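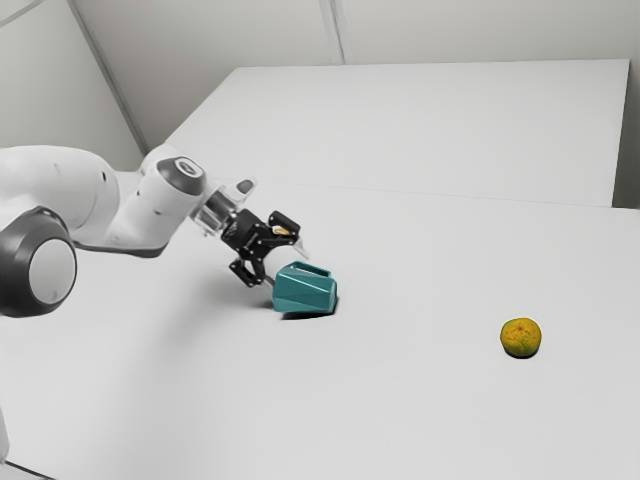
Kurnitz Community Help - Home & Garden Team

How do I get old contact paper off kitchen shelves without wrecking the paint?

Posted by Stuveck_Annie

Hi all! We moved into my aunt's old place in March and I'm finally getting to the kitchen cabinets. Every single shelf is covered in contact paper with little brown mushrooms on it (kind of cute, to be fair, but it's peeling at the corners and has crumbs stuck under it). I tried pulling one sheet up and it came off in strips the size of my thumbnail, and left a gummy yellow layer behind that grabs everything. I've got 11 shelves to do and at this rate I'll be at it until Christmas.

The shelves are painted wood, white, and I'd like to keep the paint if I can. I have a hair dryer, a plastic scraper, dish soap and a bottle of rubbing alcohol. My neighbor says to just stick new paper on top. Is that terrible?

Balakrishnan Pisharody

The hair dryer is your best friend here! I did a whole pantry this way last year. Set it on high, hold it a couple of inches off one corner and keep it moving until the paper feels soft, then lift the corner with the plastic scraper and pull back slowly, low and flat against the shelf. Don't yank it straight up - that's when it tears. Keep the heat going just ahead of where you're pulling. You'll want a helper or a third arm, but you get the hang of it.

For the gummy stuff, skip the rubbing alcohol to start with. It can take latex paint right off (ask me about my bathroom windowsill). I use plain vegetable oil on a paper towel, leave it 20 minutes while I have a coffee, then scrape gently and wash with dish soap and warm water. You may have to go over it twice. Try a spot at the back first, and let the shelves dry overnight before you put plates on them.

One more thing, if the house is old enough that there could be lead paint under there, get a test done before you scrape anything.

raju_58

just paper over it, thats what i did. been fine

Stuveck_Annie

Thank you both! Did two shelves tonight with the hair dryer and the first one came up in one big sheet, I yelled so loud the dog left the room. The second was more stubborn, I think somebody used extra glue along the front edge. The oil worked on most of it but there's a strip by the hinge that's still tacky, so I've put more on and left it.

Raju, I thought about it, but there are already two layers in the corner cabinet and the one underneath is orange plaid. I don't want to be the person who adds a third. I'll check on the lead test before I do any more.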